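ヴィモネル自動化教室について

会社案内 / 教室について / 見学と公開日

ヴィモネル(Wimoner)自動化教室は、ロボットの動かし方を学ぶための小さな学校です。プラストウ(Plustow)の町の、前は印刷所だった建物の二階にあります。代表のアールネ・ラハティネンが、産業用機械の会社ヒルヴォネン(Hirvonen)を退職したあとに始めました。

生徒は高校生から、定年のあとに勉強をもう一度始めた方まで、いろいろです。プログラムを書いた経験は必要ありません。授業は日本語と英語で行います。講師の多くは日本語が母語ではありませんので、説明はできるだけ短い文でするように気をつけています。分からない言葉がありましたら、授業の途中でも遠慮なく聞いてください。

公開日について

当教室では毎年、公開日を設けています。前回は2019年12月1日に行い、80名の方が来てくださいました。遠くラスティスヴィル(Rustisville)から、学校の先生といっしょに電車で来た生徒さんたちもいました。

公開日の中心は、ロボットアームの実演です。担当はパルヴァーネ・ナジャフィとパンカジ・ヴァシシュトの2名で、ナジャフィがアームを動かし、ヴァシシュトが横で説明をします。使うのは、色と形がちがう小さなブロックです。大きな機械の展示も考えましたが、机の上の作業のほうが、近くでよく見えます。見学の方には「次はどれを動かしますか」と聞いて、選んでいただくこともあります。

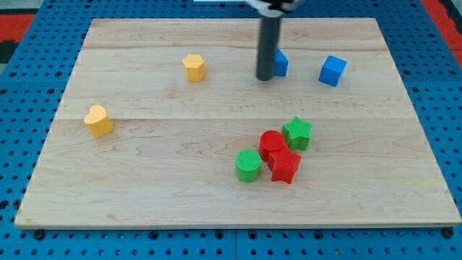

実演の作業台。木の板の上に、星形、ハート形、六角柱などのブロックを置いています。

ブロックがお互いに近いとき、となりのものに触れないで一つだけを動かすことは、初めての方が思うよりも難しいです。人の手なら考えないでできることを、ロボットには順番に教えなければなりません。実演では、失敗した場合も止めないで、そのままお見せします。どこで位置がずれたかを見学の方と話す時間が、私たちはとても好きです。

実演のあとは質問の時間です。前回は「ロボットは色が分かりますか」という質問が小学生からあり、ヴァシシュトの答えが長くなりすぎて、お茶の時間が遅れました。次回は時計を見ながら答えるそうです。

見学のご案内

公開日のほかに、平日の見学も受け付けています。一週間前までに、電話またはメールでお申し込みください。見学料は大人2000円、高校生以下は200円で、お茶とお菓子の代金が入っています。建物にエレベーターがありませんので、階段が難しい方は、お申し込みのときにお知らせください。一階の部屋で実演ができるように準備いたします。

作業台の近くでは、長い髪を結んでいただき、アームが動いている間は手を出さないようにお願いします。写真はご自由にお撮りください。ほかの見学の方のお顔が入る場合は、先にひとこと聞いてください。

学校の団体見学は、3月が一番混みます。先生方は早めにご相談ください。団体の窓口はイライス・トバルです。授業の内容に合わせて、実演の時間を変えることもできます。

駐車場は建物の裏にありますが、入口が少し狭いですので、大きい車の方は駅前の駐車場をお使いください。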